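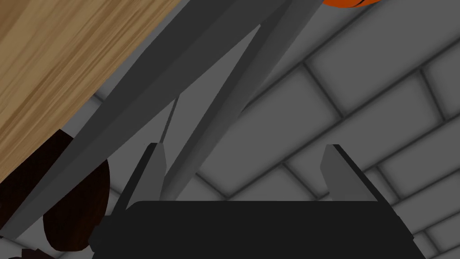
Clomer hive scale losing weight every afternoon
Status: Solved
Category: Scales and sensors
Posted by: customer (Munteanu yard)

Hello, and thank you in advance for reading all of this, I know I go on a bit. I have a Clomer scale under the strongest colony in our Munteanu yard, and it reports to the Deterport hub in my honey room over 16 feet of cable. Every sunny afternoon the hive "loses" 900 grams between lunch and four o'clock, and by bedtime it has all come back again. At first I put it down to foragers being out, and I'm sure that is part of it, but the same dip shows up on bright cold days when hardly a bee is flying.

What I have tried so far:
Re-zeroed the scale with the hive lifted off (early morning, before they were up).
Swapped the battery.
Cleared the grass from under the platform, where a tuft was pushing up on one side.
Moved the brick off the lid, in case it was rocking.

No change from any of it. The bees are fine, by the way, heavy and busy and in a better mood than I am.

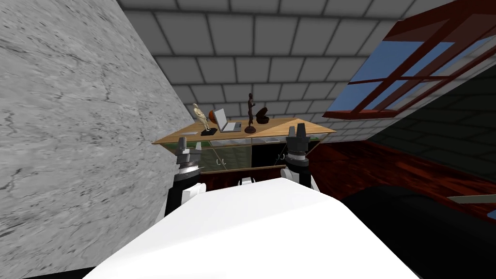

Credit: Drotevine

Reply from support

Hi there, and please don't worry about the length, the details help! A dip that follows the sun and comes back at night nearly always means heat is reaching either the load cell or the hub. Could you tell us three things when you have a minute: whether the platform is level, whether the afternoon sun lands on it directly, and where in the honey room the hub is sitting? If you can, please also send the log from Sunday, with the temperature column turned on.

Reply from customer

Log attached. There are seven readings missing in the middle of it, all from the afternoon. The platform is shaded by the hive stand until evening. I did find it wasn't quite level, so I've had the whole hive off and on again, which they did not thank me for.
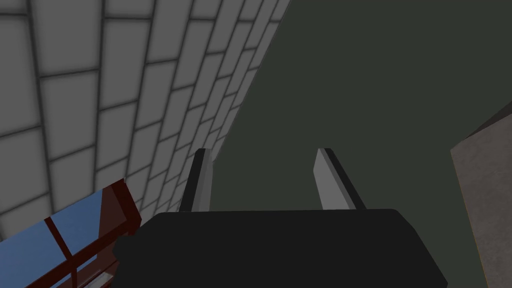
Leveling is worth getting right before we look at anything else, so here is how we would shim that stand. Use thin, flat pieces under the low side and press each one down before adding the next. If you need more than one layer, let the joints step over a little from row to row, the way the light gray tiles do in places on that wall, so that no seam runs straight up through the stack. Check with a level both ways across the platform, then wait until the bees have settled before you zero it again.

Reply from customer

Done, and it sits beautifully now – dead level both ways, and the lid has stopped rattling. The dip is still there, though. I should have answered your question about the hub. It's on the shelf beside the extractor, where I can reach it without moving the buckets. 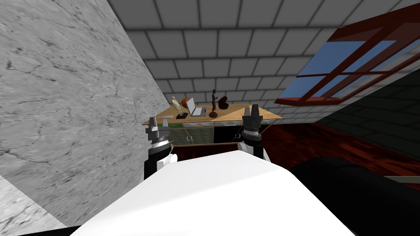
The hub is our main suspect at this point, especially with those missing readings. The temperature column climbs steeply just after lunch while the hive probe stays flat, so the warm spot is indoors. Do you have any glass overhead? With a skylight set into a slanted ceiling, like the one here with the dark red-brown frame, the sun can land on a shelf for a few hours and be gone by supper. Please try the hub on a shaded wall for a couple of days and leave the scale itself alone.

Reply from customer

Well, yes, there is a roof window, right over that shelf! I've moved the hub behind the door and the line has been smooth for two afternoons, apart from the little wiggle when the foragers go out – and I rather enjoy watching that. No missing readings either. I had to drill a new hole for the cable, so the 16 feet only just reaches. Do you sell a longer one?

Reply from support

So glad to hear it. We do have a longer cable and will send you the part details by email. Marking this one as solved, but just reply here if the dip comes back.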